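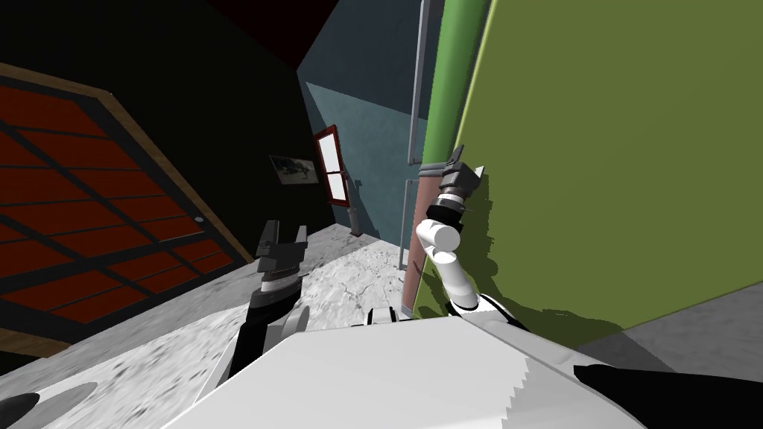
Chapter 4
What a Simulated Robot Can Teach You

Every year a student robotics club somewhere announces that its robot can tidy a room, and every year it is worth asking which room. The club at Nurthorpe made that claim in December 2021, after its two-armed robot finished 1000 practice runs in a simulator called Walla. The rooms in Walla are drawn by software. One has a red-framed window in a blue-gray wall, a green column, and a speckled stone-like floor, and the right arm throws a clean shadow on the olive panel beside it. It looks like a place where things could happen. That is a good reason to be careful with it.

Najwa Hakim, who ran the club's programming team, wrote in her project notebook that the arms "never miss." Her teammate Elie Hijazi wrote underneath: "Never miss what?" The question deserves a better answer than the club gave it. A run counted as a success if the gripper closed within the right region of space. Whether a real cup would have stayed in its fingers was not part of the score.

When the team moved the same program to a real arm in the school shop, it tried 30 grasps and completed nine. Carla Boutros blamed the lighting. The team's adviser, Abla Khasawneh, asked how she knew, and the notebook has no reply. The shop lights had not been changed during the test, and neither had anything else.

In this chapter we will look at four places where a simulator and a workshop part ways: friction, timing, sensor noise, and the shape of ordinary objects. Before you read on, write down a claim your own club has made about its robot. Next to it, write what was measured, who measured it, and how many tries were left out of the report. Keep the page. You will need it for the exercise on scoring rules in Section 4.2.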